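Routine care keeps two-armed picking cell in service at Floladau

The picking cell at the Floladau laboratory in Drestden looks simple from the doorway: a white shelving unit, a pair of arms, a red plastic basket and some fruit. Its technical lead, who spoke on behalf of the maintenance group, said most of the effort goes into work visitors do not see.

"We check the grippers before every shift," the lead said. "Then we move the arms through their full reach and watch the cables." 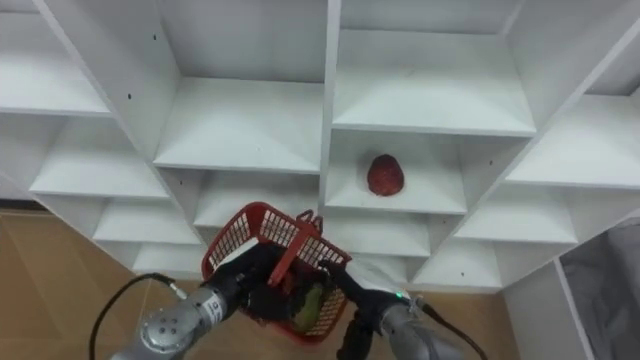 Cable wear was the main cause of lost time last year, according to the lead. The group now replaces each wrist cable after 200 hours of operation and leaves enough slack for the arm to reach the lowest shelves. "A cable that is too short pulls at the connector. One that is too long catches on the basket," the lead said.

Calibration takes 38 minutes and is repeated whenever the shelving has been moved. The operator teaches the arm 3 reference points on the shelf panels, and the results are entered in a log kept under the Plokance maintenance plan. 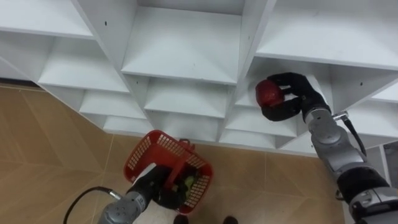
DRESTDEN, July

The log now holds 117 entries. Asked which repair had been the most difficult, the lead named a finger joint that stiffened only under load. "It passed every bench test. We found the fault when we had the hand hold a piece of fruit at the shelf," the lead said.

Spare finger joints are ordered through Valderrama, and the next full inspection is set for a Friday.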